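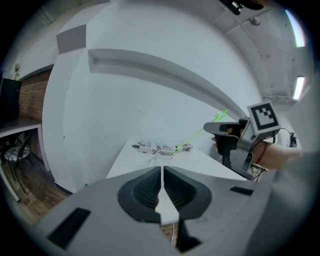 Butummont, November

Seidel > Talks > Staff sessions > Speaker notes

Packing bench talk – notes, Theda

Start without slides. Leave the picture up while people sit down. White table, checkered package, two grippers, one of them in somebody's hand. Let them look at it a minute.

Who I am: Theda Kröger, nine years on the packing floor, now half my week on the automation project. Still pack. Say this early, the room relaxes.

Ask for hands: who has had a machine show up at work and found out about it the same morning? Wait. Don't fill the gap.

What we do. People do handling jobs with hand-held grippers, the recordings go to teach the arms. So before any arm does the job a person does it, with a tool that only has two fingers. Black soft pads, ribbed on the inside. Point at the pads in the picture, they are right in the middle. Then the cube marker on the other gripper, black square on white, that's how position gets worked out. Keep it short, Henrik has the technical half after the break.

Point at the hand. Red string bracelet on the wrist. This is the bit I want them to remember from the picture – somebody's hand is in it. Pause.

First thing that changed: speed. You are slow with a gripper. Everyone is. A carton I close without looking took me nearly 90 seconds on the first try and I was angry at it. Good packers get angrier than new people, they have more to lose. We had 53 people on the floor go through the intro and the ones with most years were the ones who walked off for coffee halfway. Tell the label story here if time (label on my sleeve all through lunch).

Second: you find out what you know. Couldn't say how I pick up a thin bag until I had to do it with two pads. You slide it to the edge of the table first. Never told a trainee that in my life. Now it's on the wall by the Duvik line and trainees get it in week one. Biggest win of the whole thing if you ask me, and it has nothing to do with robots.

Third: breaks. Hand-held tool all morning, thumb and forearm hurt. Plan said two hours at a stretch. No. We asked for 3 people on rotation and got it after some back and forth. Shorter turns, swap, normal packing in between. Nobody should agree to a full shift on a gripper, say that plainly. If management is in the room say it twice.

Money. Will be asked. Answer straight: gripper hours are paid at the same rate as bench hours plus the training supplement, in writing. At the begining it was not in writing. Took until spring. Don't name who.

Jobs. Will be asked before money probably. What I can say – the arms at Plekby took over the night run of flat packages. Night crew moved to days, all but two, and those two left for reasons of their own, one of them told me partly because of the money, nights pay more. So it did cost some people. Don't round this off. What I can't say: what happens in five years. I don't know and Henrik doesn't either, I asked him.

The recording question. The cameras sit on the tools but they see the room. Walls, lights, the stool, your hands. People here wanted to know who watches it and how long it's kept. We got: no use for performance reviews, no sound, you can ask for a take to be deleted and you don't need to give a reason. Used that myself once, bad day, dropped everyting. It was gone by the afternoon.

Back to picture. Green laser line running down to the package. Someone always asks about the laser. Pass it to Henrik Hollmann. Also cables – white one across the table, another hanging near the edge. My pet subject. Clip your cables! Tall people's problem, short people's problem, everybody's.

What I'd ask for if it comes to your site:
– see the bench before it's bolted down, stand at it, try the height
– turn length in writing
– one person from the floor in the project meetings, with hours for it, not on top
– what gets deleted and who you ask
– a say in which jobs go first. We picked the flat packages ourselves, dull work, bad for the back

If running late skip the label story and the cables. Do NOT skip breaks.

Questions. Take the back row first, front row always gets in anyway.

Coffee is in the hall. Sign-up sheet for trying the grippers by the door, slots are short, bring no rings or loose sleeves.

Related
Henrik Hollmann: From hand to arm, technical half (notes)
Moving off nights: what the Plekby crew told us
Turn lengths and forearm strain, handout
Trainee wall cards, Duvik line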